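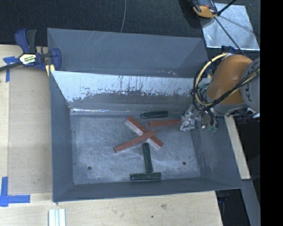 Attachment 1: test bin with six blocks, arm at right. Two red blocks crossed near the center of the floor.

Ticket: bin-picking kit evaluation, Britville bench
Product: Amar bin-picking kit (arm, gripper, pick software), loan unit
Opened: 5 March 2022
Opened by: Leobardo Ocampo
Assigned to: Gebremedhin Yilma, Chiang support
Priority: 2
Status: Waiting on customer

Problem
Planner returns "no valid grasp" when blocks overlap. Single blocks in open floor are picked without trouble. With a crossed pair the software treats both blocks as one object and rejects it for width. Retry does not clear the fault. Stirring the blocks by hand does.

Steps to reproduce
Load red and green blocks. Lay one red block across another. Start a pick cycle from the home position. The fault comes up on the first plan.

Ocampo
Blocks against the wall also matter to us. In the attached layout one green block is near the far wall and another near the near wall, and our parts at Zendville end up in those spots all the time. Wall clearance is at the default of 8 mm. The bin is clamped at the upper left corner and was not moved after calibration.

Yilma
Please send the plan log and the segmentation setting. Default is "color + height." If it was changed to "color," two red blocks that touch will merge.

Ocampo
It was on "color." The setup sheet for the demo told us to use it. Log uploaded.

Yilma
Confirmed in the log. The merged object has one outline and no usable grasp width. Switch to "color + height," restart the planner and set grasp angle limit to 90 degrees. The upper block should then be offered first – the lower one stays locked until the upper one is gone. Leave wall clearance alone until this is tested.

Ocampo
Changed and restarted. Crossed pair now shows as 2 objects in the preview. Have not run full cycles yet. The bare metal floor still gives patches of missing height data. Is a matte liner included in the quoted price or sold separately?

Yilma
Sold separately. Quote request passed to sales. Setup sheet correction is planned for April. Please run the cycles with the new setting and upload the log before changing anything else.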